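From: Nazma Kodikara
To: refurb list
Subject: Re: Re: old towers, what gets stripped and what stays

Shahnaz, quick one before I head out, will try to get through most of yours.

Shahnaz Jayasinghe wrote:
> Hi all, Dilani says we've got 4 of the black towers put
> aside for the Ferkum order and the rest are going for
> parts. Before Wednesday can somebody tell me
> (a) do the power supplies stay in the case or go in the PSU bin
> (b) drives, out or in? with brackets or without?
> (c) whose job is the old thermal paste
> The sheet on the wall says one thing and Majdi says another.
> Shahnaz

(a) Stay in. The sheet is from last November and was written for the Brurard lot, which were all slimline. Ignore it for towers. Pull a PSU only if it fails on the tester, then tape over the label and write FAIL on the tape. Don't just chuck it in the bin bare, Sumaiya spent half a morning retesting dead ones.

Order I do them in: side panel off, case flat on its side, drives first, then cards, then memory. CPU last and only if the board is going to parts.
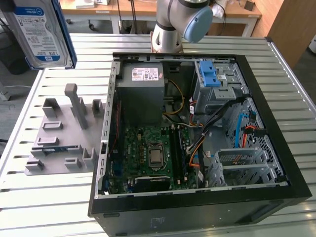
(b) Out, always, even if the listing says there's no drive in it. Blank or not they go to Sumaiya for wiping. Bracket stays on the drive till she's done becuase she stands them up in the rack that way. After wiping the bracket goes back with a tower, any tower, same model. We're short of brackets and Kaltico want silly money for them, so please no more in the scrap metal tub.

Unplug the data cable at the drive end and leave the board end alone. Half the faults I get back are a cable pushed in the wrong port by someone being tidy. Tuck it against the wall and leave it.
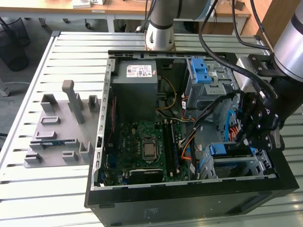 Paste, so (c). Whoever takes the cooler off cleans the paste off, same day, end of story. Once the cooler's gone and the processor is sitting bare in its socket like that, the case shouldn't go back on the shelf without a bit of clean card over it — I've found screws in there, and once a chip crumb. Wipes are in the second drawer, the lint free ones, not the kitchen roll. Colour doesn't matter, paste is paste.

Other things while I think of it

Ticket 496 is still open, that's the tower that beeps and won't post. Try one stick at a time in each slot before you give up on the board. If it's the board, close it and put it down to parts.

Job sheet 2205 has the wrong model written on it. Majdi, can you fix, it's your handwriting.

Sheikh are collecting the scrap steel in the arvo, so panels in the cage by lunch please. Panels only, keep the screws, jar's on the windowsill.

Anyone got a spare long Phillips? Mine's walked.

Will redo the wall sheet when I get a minute — if anyone disagrees with the above say so here and not on a sticky note.

Nazma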